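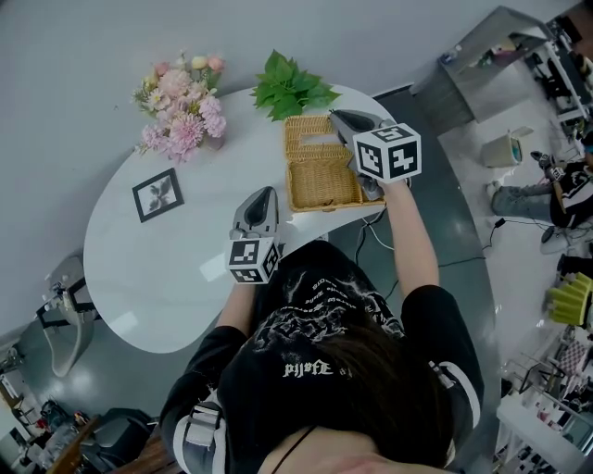
Hovland is a plain-text collection of notes on songs from old film musicals, the kind where the hero leans on a piano and the whole plot stops for four glorious minutes. It covers who sang each song, who mouthed it on screen, what it was doing in the story, and whether it came back later as a reprise. Think of it as a big open basket, with songs going in as people watch the films! No order is needed to enjoy it, though there is some order if you go looking.

What's inside

There are 300 song entries in this release, taken from films made in the studio era. Every entry is one row in songs.csv, and longer notes sit in the notes folder under the same entry code. The first release only had the big numbers, the ones everybody hums, and I'm so happy that the small ones are finally in (lullabies, train songs, a drunk uncle's two verses at a wedding). Those are often the best things in the film.

Fields

code: short code for the song, never reused
film: title as it appears on the opening credits
song: first line, or the printed title if there is one
voice: the playback singer, or several separated by semicolons
face: the actor who performs it on screen
mood: one of 17 labels, listed in moods.txt
place: where the song is set, in plain words (garden, courtroom, boat)
reprise: yes, no, or unsure
source: print, tape, disc, or songbook

About "voice" and "face"

These two fields are the heart of the thing. A great singer could sound shy for one leading man and full of swagger for the next, and when you sort by voice and then by face you start to hear it. Try it with any singer you love and play the songs back to back. I lost a whole November to this and regret none of it.

When the credits list singers without saying who sang what, the entry gives all of them and adds "shared" in the notes. Please don't guess from the sound alone. I did that early on, got eight songs wrong, and had to fix every one of them by hand.

Moods

Mood labels are opinions. "Teasing" and "flirting" overlap, and "farewell" gets used for both railway stations and deathbeds. If a song changes halfway through, it gets the mood of its opening verse. The one label I'd fight for is "moonlit", because those films are full of moonlight and it deserves its own pile.

Spelling

Names follow the opening credits of the film, even where a songbook differs. Other spellings are in aliases.csv. Search there first if you can't find a favorite, it might be hiding behind a double "a".

Getting started

Unzip the folder and open songs.csv in any spreadsheet program. The files are UTF-8, so if you see odd symbols in the titles, choose that on import. There's also a small search tool called Closik in the tools folder. Type a few words of a lyric and it shows the 10 closest first lines. It forgives bad spelling very well.

Known gaps

Dance numbers without words are missing.
Songs cut before release are only listed when a songbook prints them.
Reprises under a minute long are mostly marked "unsure".
The Loltetti songbook scans are hard to read toward the back, so entries from those pages may have broken first lines.

No audio, film stills or full lyrics are included.

Using and adding

The notes and tables are free to use for any non-commercial purpose, with credit to Hovland. Corrections are very welcome, and so are new songs! Copy the blank row in template.csv, fill in what you know and leave the rest empty. Please say which copy of the film you watched, as running times differ and whole verses come and go between prints.

The next release will add composers and lyricists, starting with the films in the Hedis list.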